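September, evening

I have now been in the new flat for seven days and I still say "at the other place" when I mean home. I write this in English, because I promised myself to practise, and because the old diary is at the bottom of a box which I have not found.

The table

Today I gave the afternoon to the table. It came with the flat. The owner before me left it, and the agency, Hviid, asked if I wanted it taken away for 90 dollars. I said no, mostly for the money. Now I am glad. It is a dark wood, reddish when the light comes on it, and it has a shine that I did not expect from such an old piece of furniture. There are small scratches in the top. In the first days they disturbed me and I bought a bottle of Rokora polish, which smells of oranges and something like shoe cream. I rubbed until my shoulder was sore. The scratches are still there and I think I will let them be.

I pushed it so that the long side looks to the white wall. I would like to hang something on that wall, but the lease says no nails without a letter, so I must write the letter. Tomorrow, maybe.

After this I tried how it looks with dishes. My mother always set the table once in a new home before she cooked anything in it, and I do the same without knowing why. I put the pink plate, the one with the wide rim, and the little bowl in grey-blue. These colours do not belong together, I know it. The plate is from the Erninora set, of which I once had the whole service, and the bowl I bought at a church sale for two dollars. But on the dark wood they look quite friendly with each other.

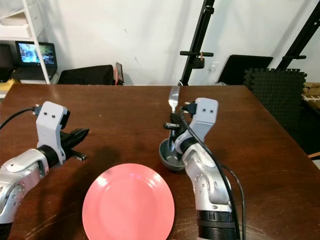 The kitchen boxes

I counted on finishing them today and did not. There were 16 boxes marked "kitchen" and I have opened perhaps half. My handwriting on them is terrible. One says "kitchen – small – careful" and inside were only tea towels and the charger for the old phone.

Found: the potato peeler, the good scissors, the lid of the blue pot. Not found: the blue pot.

I lined the cupboard beside the stove with the paper from Sellov, and it was too short by the width of a hand, so at the back there is a strip of bare shelf. I put the flour in front of it. The bowls I wanted on the lower shelf, but the shelf is too deep and I have to kneel on the floor to reach the last one. So bowls go up and pans go down. I changed this twice already and my knees are against a third time.

For supper I ate toast and a tin of peaches. The stove I will learn tomorrow – it has a knob that must be pushed and turned at the same moment, and in the evening I have no patience for it. I must also buy dish soap, a drain plug and bulbs for the hall.

It is past ten and the neighbour upstairs is moving a chair.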